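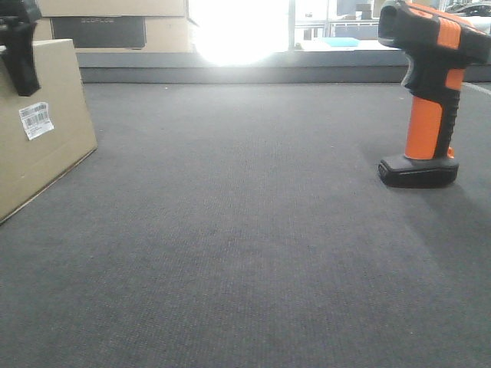
starport-stock

Stock list and scan log for the Sellden branch shop, plus the little scripts that tidy it up. README is a work in progress, sorry, wrote most of it over lunch.

What's in the folder

stock.csv - one row per product line, current
scans.csv - every scan since we moved off the old till
suppliers.csv - names, order codes, lead times
old/ - the spreadsheets from before. Don't edit. Don't delete either, Drarurton still ask for them
tidy.py - cleans scans.csv, writes scans_clean.csv
reorder.py - makes the reorder list
labels.py - shelf labels, A4 sheets, 18 to a page

Getting going

Python 3, nothing fancy. No extra packages for tidy.py or reorder.py. labels.py wants reportlab.

python tidy.py
python reorder.py
python labels.py --aisle 6

Run them in that order. reorder.py reads the clean file and will happily use last week's if you forget the first step. No warning. On the list to fix.

Columns in scans.csv

time - 24 hour clock, shop time. Clocks going back in autumn gives you an hour that happens twice, tidy.py leaves both lots in
code - the barcode as text. TEXT. Open it in a spreadsheet program and save it and you lose the leading zeros, then half of Soltani's lines vanish. Has happened twice
kind - in, out, return, count
qty - whole number, nearly always 1. Multipacks go in as one multipack, not as singles
who - initials, or blank for the self-serve counter
note - free text, mostly empty, some of it rude

Columns in stock.csv

code - same as above
name - as printed on the shelf label, max 32 characters or it wraps badly
aisle - number, or Y for the yard
on_hand - last count plus ins and returns, minus outs
min - when to reorder
pack - how many come in a box from the supplier
supplier - matches suppliers.csv, case matters

Known problems

- Duplicate scans. Trigger held down too long gives you the same code again straight away. tidy.py drops a repeat if it's within 2 seconds and the same initials. Means two real sales of the same thing very quickly get counted as one. Rare enough, but the small hardware drawers do drift because of it
- Paint. Tinted tins all share the base code. So on_hand for paint is by base and not colour. Don't try and work out which colours sell from this, you can't
- Cut lengths. Rope, chain and hose are in metres and rounded up. Always comes out a bit short on a count
- Yard stock (sand, slabs, compost) is typed in by hand at the end of the day. Treat as a guess
- December is a mess. Temp staff all shared one set of initials, and the returns came in as outs for the first few days. I've flipped the ones I could find. If you are doing anything with seasonal sales leave that month out or ask me first
- Soltani changed their codes part way through. Old to new mapping is at the bottom of suppliers.csv, below the blank line. Yes it should be its own file

Reorder rules

If on_hand is below min, order enough full packs to get back over min. That's all it does. Anything with a lead time over 12 days gets a star next to it so you see it early. Discontinued lines have min set to 0 so they never show up, please don't delete the rows becuase old scans still point at them.

Printed list goes to the office tray by 4.30pm or it misses the Drarurton van.

Shelf labels

Use the matt sheets. Shiny ones don't read well under the strip lights by the door. Print at 100%, NOT fit to page, otherwise the bars shrink and you'll be typing codes in by hand all day. Test one before you stick up the whole aisle.

Privacy

No customer names or card details anywhere in here. Initials are staff only. tidy.py --anon swaps them for numbers, use that if the file is leaving the building. The note column is NOT cleaned by --anon so drop it yourself.

To do

- warn if scans_clean.csv is stale
- split the Soltani codes out
- proper units column for the cut lengths
- count sheets per aisle
- tests. any tests

Changes

Latest: returns now added back before the reorder list is made. Was the other way round, hence all the spare hinges.
Before that: labels.py takes more than one aisle at once, seperate with commas.

Questions or broken things to Mingxuan Bai, upstairs office, mornings best. If it's about the till itself that's Starport support and not me. Please send the row that looks wrong, not a photo of your screen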